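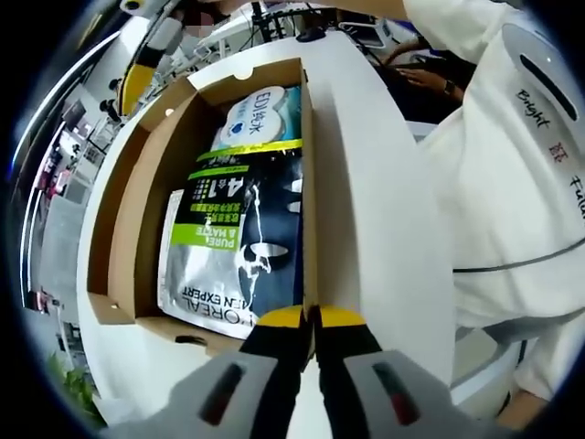
Packing small parcels is week four of our course, and I'll admit it's my favorite – everybody thinks they can already do it! Start with the biggest thing and lay it flat, then look at the room you have left. The Men Expert pouch goes in like that, with the white packet of wipes up against the far end of the box. Flat soft packs are easy. Save your paper fill for anything that can roll or crack, and keep it under 125 grams a box or the Etadholm rate jumps on you (ask me how I know).

Before you tape, press the lid down with your palm. If it springs back, take everything out and start over.
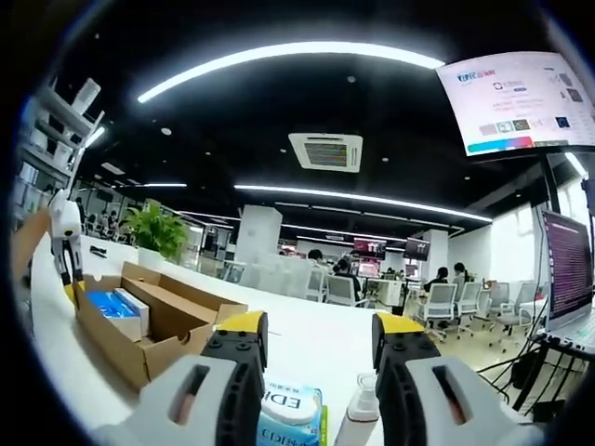
Which way up does a spray bottle go? Upright, cap on, in its own small bag, with a soft pack on each side.

For July, bring 12 flat boxes and your own tape.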